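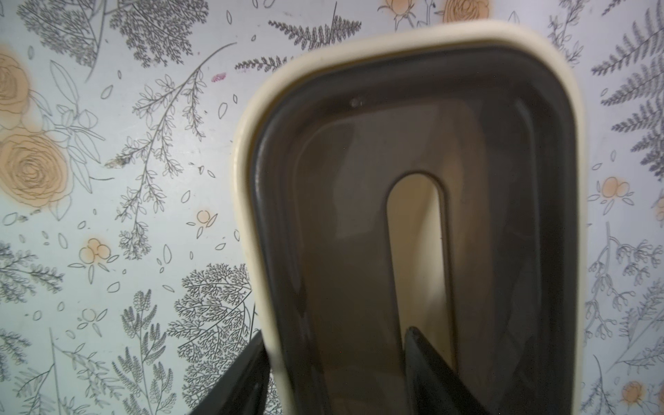 Posted by Gitau Tanui, Moderator - Widia Users' Board - 14 replies, 6 shown

Topic: Wall grasp or rim grasp when demonstrating containers by remote control

Colleagues are asked to comment on the draft guidance for container tasks before it is adopted in June. The draft proposes that operators take hold of a container by one side wall, with one finger outside and the other inside, just below the rim. Both fingers should be in view of the wrist camera before the operator closes the gripper.

The practice set at our site now holds 1,599 demonstrations, and the grasp differs from operator to operator. I would ask that replies address the grasp only. Matters concerning the Prilura controller have their own topic.

Reply from a_lumenta
I support the draft with one reservation. A tinted wall is hard to judge through the wrist view, and new operators tend to drive the inside finger too deep. A pale rim gives them a clear line to follow. Where the wall and rim are the same color, I would allow a second view.

Reply from cell4_ops
I must disagree with the draft. Our operators teach by hand, moving the arm directly, and they feel the contact long before they see it. A single rule for both methods would slow them down. In our last 100 hand-guided runs, we discarded 10, all for a late release and none for the grasp.

Reply from Gitau Tanui
The point is accepted in part. The draft was written for remote control, and the title will say so. Hand guiding will be treated separately.

Reply from hauser_line_2
May I raise the matter of backgrounds? We use a Hauser bench with a plain gray top, and the resulting policy did poorly on any other surface. A print with leaves and roses, such as the one shown in the opening post, seems a sound choice to me, provided that it is not the only one used.

Reply from brokel_tech
I do not share that view. A busy print makes it harder for the operator to find the edge of a container, and poor demonstrations are a greater cost than a narrow background. At Brokel we train people on a plain surface and change it after they have recorded almost 1,000 runs.

Reply from a_lumenta
Both positions can stand if the surface is recorded with each run. I would also request that the angle of the container be noted at the moment of closing - a tilted container and a level one should not be filed under the same label.

Last updated: June, 4:10 p.m.

Filed under: Teleoperation > Demonstration Practice > Grasping

Comments (3)

mreyes_lab: Please confirm whether the draft applies to soft-walled bins. Ours fold inward when held by one side.

Arif Lumenta: It does not at present. I have asked for a separate paragraph.

northbench: We tried the wall grasp this morning and prefer the rim. Our written objection will follow.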